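## Laundry room at Buchanan House: new hours and a few reminders

The laundry room on the ground floor is open again, with longer hours. Residents can now start a load from 7 in the morning, and the last load should go in by 8:30 in the evening so the building is quiet by ten. Sunday hours stay as they were.

Each washer has its own line on the sign-up sheet by the door. Please write your apartment next to the number of the machine you are using. Several people wrote only "washer" in April, and Wilma Visser spent a good part of one Saturday knocking on doors to find the owner of a load of towels. 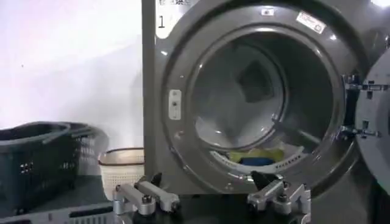 Washer 1, with a small load in yellow and dark blue.

Small loads are fine. If you only have a shirt or two, you can ask a neighbor to share - Efua Osei on the second floor has started a list for people who would like to do this with dark clothes. Bright new items should go in by themselves the first time.

When you take your things out, run a hand around the rubber seal and along the bottom of the drum. Socks get left there more than anywhere else. Leave the door open a little afterward. Anything left behind goes in the basket under the folding table for 2 weeks and then to the Vesodari thrift store.

The repair bill for the spring came to $890, most of it for a pump blocked by coins and hairpins. Please check pockets before you load.

Questions about the sign-up sheet go to Gerrit Van Dijk. Report leaks or a door that will not latch to the front desk.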